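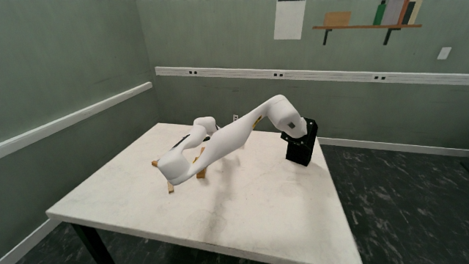

Two guitars, one old van: Drarnix talk about their third record

The bass player of Drarnix arrives first and orders tea for all four members, although the other three are still looking for a parking place. The band comes from Levitside, a town with one rehearsal building and, as she says, "79 steps up to our room, with no elevator. You learn quickly which amplifier you really love."

Drarnix play heavy, slow rock with long guitar parts and very little singing. Their third album, Vandar, was recorded in July in nine days. The one before it took them almost two years.

"We had too much time for the second one," says the singer, who also plays rhythm guitar. "Every week somebody changed a drum fill. When I hear it today I like the songs, but I also hear how tired we were. This time we decided that the first good take stays."

I asked what counts as a good take. The drummer laughed and answered for him. "When he stops looking at me."

The opening song, Garg, is the longest they have released. It begins with 90 seconds of feedback before the first chord comes in, and their label asked for a shorter version for radio. The band made one and did not like it.
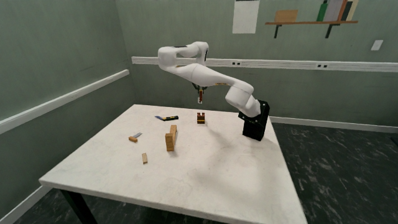
"The noise in the beginning is where you get used to the room," the lead guitarist explains. "If you cut it, the riff comes too early and it sounds like any other riff. So radio can play another song, we have seven more." He says this in a friendly way, and I believe he has said it to the label in the same way.

He plays a guitar he bought for 40 euros from a school that was closing its music department. The neck was replaced twice. On the new record he uses it for everything except one quiet piece near the end, where he borrowed an acoustic from his sister and, he admits, has not yet given it back. 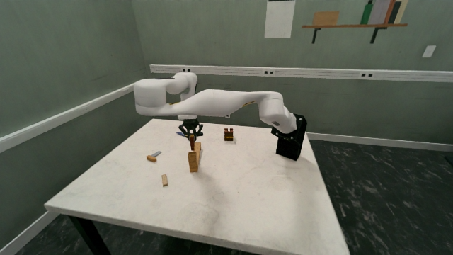
Back on the road

After a long break the band played again this summer, first in a small club and then at an open-air festival where they sold 1344 records and tapes from one folding table. The bass player knows the number because she carried the boxes.

"I was nervous like at my first concert," she says. "My hands were fine, but I forgot how to talk between songs. I said thank you and good night after the second one, and people started to look for their jackets."

The tour continues through the winter, mostly in places where they can drive home the same night. Two of them have small children, and the van does not like mountains. A fourth album is not planned, but there are already some riffs on the drummer's phone. He will not play them to me.

Vandar is out on 2021-10-08, on vinyl, tape and download.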